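May 1, 2019

Back from the Bulcombe toy fair with one purchase and a sore shoulder.

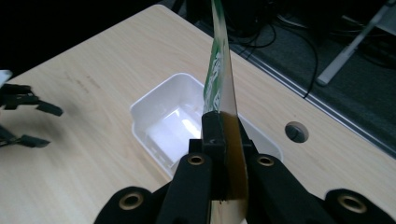

*A tall piece of translucent plastic film.*

I'd told myself I was going for the Vindusance dragons and nothing else. Three stalls had them, which should have made me suspicious straight away. When I was a kid you couldn't find a Vindusance dragon to save yourself. The shop in Okport got a single carton one Christmas and they were gone before Mum found a parking spot. Now every second dealer has a row of them with bright wings and tight hips, and I'm supposed to believe they all came out of one bloke's garage.

The first stall wanted $500 for the grey one. "Mint, never played with." Its neck was a different grey from the rest of it. I asked whether the neck had been swapped and he said they varied at the factory. Maybe they did. Mathur wasn't a careful company, I'll give him that, and I own a footsoldier with two left hands that came that way. But two left hands is a mistake on a line on a bad afternoon, and a neck that glows a bit when the rest of the toy has yellowed is a newer neck. I put it down.

Second stall was more pleasant and had worse stock. Boxed green dragon, tape cut once, tray a bit brittle. He had a printed sheet saying only 2,000 of the green were made. Where does that number come from? I've seen it on forums for years and every post points to another post. Mathur never published production figures as far as I know, and they went under without leaving much paper behind. I asked him and he said it was "well known". Everything is well known at a toy fair.

The box was nice, though. I'd forgotten the painting on the back with the castle that was never made. I stood there longer than I meant to. He could see me wavering and offered to throw in a catalogue, and I nearly had my wallet out, and then I remembered that the green one is the one whose tail splits. They all split. Mine split before the school holidays were over and I glued it with something that melted it.

Third stall I won't bother writing up. Reproduction wings, sold as reproduction wings, fair enough, but fitted to the toy and priced as if they weren't.

Had a sausage roll and sulked. The hall was too hot and the good light was all down the end with the trading cards. There was a bit of talk in the queue about the relaunch. Someone's bought the Vindusance name and is promising new dragons by October, "true to the original moulds". I'll believe it when one is on my shelf. The last lot who bought the name managed a T-shirt. And if they are true to the original moulds then the tails will split, so I'm not sure what the selling point is meant to be.

What I came home with was a loose footsoldier for $90, the blue one with the shield. Too much — I knew it at the time. The colour's even all over, the shield peg isn't stressed, and there's a kid's initial scratched on the foot which the dealer apologised for. I'd trust that scratch over any of the certificates I was shown today. He's standing next to the two left hands fellow and they look all right together.

Still no dragon. I've gone through the photos I took of the grey one and the neck is wrong in every one of them. There's a smaller fair at Okport in October and I've said I won't go. Must ring about the shelf brackets tomorrow, the top one's sagging again.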